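Trelach Tabletop Set
Teleoperated pick-and-place recordings for two-handed robots
Sold by the 100-episode block

We stock a lot of demonstration data, and most of it is worse than its sales sheet. Read this before you order.

What you get: head camera video, joint positions for both arms and hands, and a one-line task label per episode. Labels are typed by the operator and checked once. Beathag Moffat went through a sample block and passed 97 episodes. The other three had the wrong object named.

What you don't get: force readings, or any promise that your policy will work in a real kitchen. The maker says the set "generalizes." We have seen no test that shows it - ask for one.

Compared with Wilell: fewer rooms, better lighting, more clutter per table. Bellis costs less but leaves out hand joints.
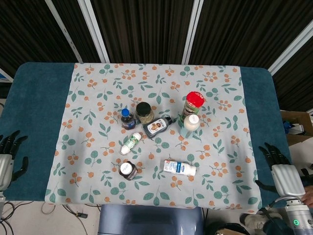
Bottles and jars on a leaf-print cloth, some upright, some lying down, with both robot hands in view.

Overlapping items are where cheaper sets fall apart, so look at those episodes first. Block 13 is the best place to start. Block 12 is on hold for relabeling.

Delivery: download link, usually by Thursday. No refunds once the link is opened.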